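Features > Workshop > Automation

The Second Gripper Is Always Cheaper

28 October 2026
14 comments | 35 shares

The sales sheet for the Plurnix hand-held gripper runs to four pages and uses the word "effortless" on three of them. I had been carrying the thing up and down a test bench at Fairclough for most of a morning before I read it, and my wrist had already formed an opinion.

Hand-held grippers are having a good year. The pitch is easy to follow. You skip the robot arm, give a person the same two fingers the robot would use, put a camera over them, and record what happens while the person does the job. Later the recordings are supposed to teach an arm to do it. Arms are expensive and slow to set up, and people are neither, at least by the hour. Fairclough, which packs small parts for other companies and has been burned by automation twice, wanted to know whether any of this would hold up on its own floor before it signed for anything. It borrowed two units, the Plurnix and a plainer one from Jillen, and let me watch and take a turn.

The two tools cost very different amounts. Jillen asks $2000 for the gripper, the camera and a case. Plurnix asks $3656 and sells the case separately. For the difference you get a stiffer trigger, a better lens mount and software that draws confident green lines over everything you do.

I don't trust green lines. A line on a screen tells you where the software believes the fingertips are, and the software has every reason to believe in itself. So before anyone picked up a part, we went back to pencil and paper. Rule a grid, mark a target, bring the fingers over it, and compare what the camera shows with what a ruler says. It's dull work, and it was the most useful part of the visit. 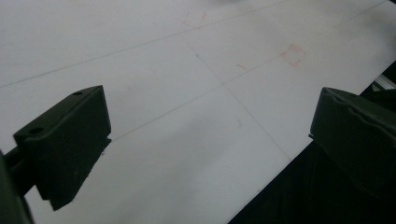

Why test on a drawn grid before using real parts?

A grid shows you where an error comes from. With a real part, a missed pick could be the camera, the fingers, the person or the part itself, and you can argue over it all afternoon. With ruled lines, the gap between the mark and the measured position is right there to be read with a ruler.

The Plurnix did well near the middle of the view. Toward the sides it drifted, and the drift changed when I tilted my hand, which a person does constantly without noticing. Jillen's unit was worse in the middle and about as bad at the sides, so on accuracy the expensive one wins by less than its price suggests. Neither company prints a figure for tilt. I asked both for one and got a brochure from the first and silence from the second.

Then came the picks. We ran the same job 35 times with each tool, lifting a short plastic sleeve from a tray and setting it down on a marked spot. The Plurnix recordings included 31 that Fairclough's engineers thought were clean enough to use. They kept fewer from the Jillen, mostly on account of a trigger that sticks when you squeeze it slowly. That sounds like a clear result until you remember that the same hands did all the Jillen runs second, tired, after lunch. I wouldn't buy a toaster on that evidence.

There is also the matter of the arm. A recording made by hand is only worth something if a machine can follow it, and the machine in question is a Stiltow arm that Fairclough bought in February and has mostly used for demonstrations. A person's wrist will fold itself around the edge of a tray. The Stiltow won't, and several of our nicest recordings asked it to. Plurnix says its software flags moves like that. It flagged some of them. Jillen makes no such claim, so at least there was nothing to check.

None of this makes the tools useless. For flat, open work, with parts that sit still and plenty of room on every side, I can see either one earning its keep. The Plurnix is nicer to hold – I'll give it that – and the fingers swap out with a single screw. But the case for spending the extra money rests on software I caught being wrong with a pencil, and on a mount that has to be checked again each time the tool is set down hard.

Fairclough is keeping the Jillen for another month and has asked for the trigger to be replaced. The Plurnix goes back on the next truck, along with a sheet of questions about tilt.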